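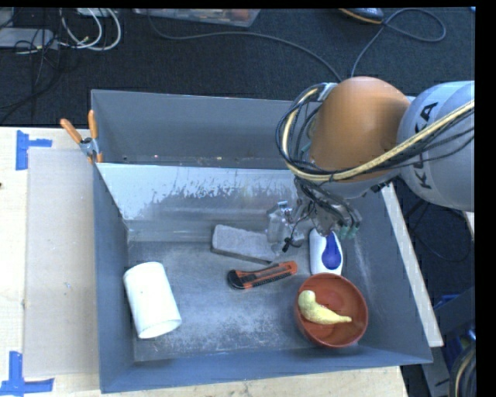
Sutuvby stellt Zutritt auf neue Karten um, Träger von Chipimplantaten müssen neu anlernen

Der Schließanlagenbetreiber Sutuvby tauscht in seinen Gebäuden in Bodville die alten Lesegeräte mit 125 kHz aus. Wie das Unternehmen den Mietern im Oktober 2025 mitgeteilt hat, sollen bis Ende Dezember an 41 Türen neue Leser montiert sein, die nur noch mit 13,56 MHz arbeiten. Betroffen sind der Haupteingang, die Werkstätten im Erdgeschoss und der Fahrradkeller.

Für die meisten Mieter ändert sich wenig. Sie geben den blauen Schlüsselanhänger am Empfang ab und bekommen eine Karte. Etwas komplizierter ist es für eine kleine Gruppe, die seit Jahren mit einem Implantat in der Hand die Türen öffnet. Im Haus gibt es davon 3 Personen, die sich beim Betreiber freiwillig gemeldet haben. Zwei von ihnen tragen ein Implantat mit beiden Frequenzen und können es weiter benutzen, sofern die Seriennummer neu eingetragen wird. Die dritte Person hat nur einen Chip für 125 kHz und muss auf die Karte wechseln.

Daryna Kushnir, die bei Sutuvby für die Zutrittstechnik zuständig ist, hat die Umstellung mit den Betroffenen besprochen. «Wir lesen bei diesen Implantaten nur die Nummer, wir schreiben nichts darauf», sagte sie. Das Kopieren einer Karte auf ein Implantat erlaubt der Betreiber nicht. Wer es trotzdem mit einem einfachen Kopiergerät versucht, riskiert nach ihren Worten auch den eigenen Chip: Manche billigen Geräte setzen beim Schreiben ein Passwort, und danach lässt sich der Chip mit anderer Software nicht mehr ohne Weiteres ändern.

Die neuen Leser liefert die Firma Lytvynenko aus Grevville. In einem ersten Test an 2 Türen wurden die Karten sofort erkannt, die Implantate dagegen nicht immer. Der Grund ist die kleine Antenne unter der Haut, die ziemlich genau an der richtigen Stelle des Lesers liegen muss. Lytvynenko hat deshalb angeboten, auf dem Gehäuse eine Markierung anzubringen – zuerst nur am Haupteingang, später vielleicht auch an den anderen Türen.

Kosten entstehen den Mietern nach Angabe des Betreibers nicht. Nur eine verlorene Karte muss bezahlt werden, der Preis dafür steht noch nicht fest. Die alten Anhänger funktionieren an jeder Tür bis zu dem Tag, an dem dort der Leser getauscht wird. Der Plan mit der Reihenfolge der Türen hängt am Empfang aus.

Termine zum Anlernen von Implantaten vergibt Daryna Kushnir persönlich. Mitzubringen sind der Mieterausweis und, falls vorhanden, das Datenblatt des Chips.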